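The planner said no

Posted 1 November 2024

I spent most of this week arguing with a motion planner, and the planner won every round until Friday lunch.

Some background for those who skipped the May posts. Plaltus is our planning stack. It takes a guess about where things are, a place you'd like the gripper to be, and a time budget, and it returns either a path or a short, cold message saying there isn't one. I wrote the short, cold message myself, two years ago, and I would like to apologize to everyone who has read it.

The job on Monday was to reach into a bin and come out again. Toàn Khổng had the perception side going, the arm was calibrated, and I had told Solange Godoy we'd be done by Tuesday, a sentence I now have printed above my desk. I ran a batch of 3,770 planning requests overnight with slightly different goals inside the bin. In the morning, 3,048 of them had come back "no path found."

I did what any professional would do and raised the timeout. The planner now took 30 seconds to say no, where before it had said no right away. Anjana Wanigasekara walked past, watched one of these, and asked if it was thinking. I said yes.

By Wednesday I'd tried a different sampler, a different random seed, and a different chair. Then Gleice Araújo asked the question I'd been stepping around, namely what the planner thought the bin looked like. So I turned on the collision view and found that the planner thought it looked like a brick. A solid yellow brick (I'd at least gotten the color right).

Our mesh import runs everything through a convex hull step, and a convex hull of a bin is a bin with a lid on it, filled with concrete. The successes were goals high enough to sit above the hull. Every other request was asking the arm to push its fingers into solid matter, and the planner had been quite right to refuse.

The bin makes it worse by being a friendly shape. The long side dips low in the middle and the ends go up tall, with a handle opening through the right one. The low part is exactly where you'd want to come in, and the hull paves straight across it from one end to the other.

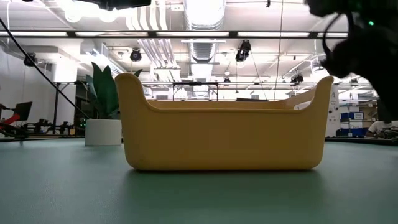

What I changed

First, the hull step is now off by default. Meshes go through a decomposition into smaller convex pieces, so the walls are walls and the middle is air. I left the handle opening filled in. I have no plans to thread anything through it and I know myself well enough to remove the temptation.

Second, the plant. Its pot sits right up beside the bin and the leaves reach higher than the walls, and in the depth data leaves are a nightmare. They come and go between readings, so the obstacle map flickered and good paths kept getting thrown out. Toàn's fix was to stop modeling leaves and put one fat cylinder there, pot and all. It's crude and it costs us some room on the left. The arm can come in from the right like a civilized machine.

Third, the message. It now tells you which two shapes were touching when the search gave up. That would have saved me three days, and it took me 2 hours to write, including the part where I got the names backward and it blamed the table for everything.

Still broken

Cables. The planner has no idea they exist. Lucimara Queiroz has opinions about this and has promised to put them in writing, which I'm dreading.

I also haven't rerun the full batch with the new meshes. It's going tonight. The decomposition makes each collision check slower, and I haven't measured by how much because I was enjoying my Friday.

If you use the Honorato importer, go look for the hull flag before you do anything else. It's on page one of the docs. I've read page one several times.

7 comments | 12 shares

Recent posts
Frames, and which way is up at Jidthorpe
Why I log everything now
Notes from the Waltholm meetup
A timeout is not a strategy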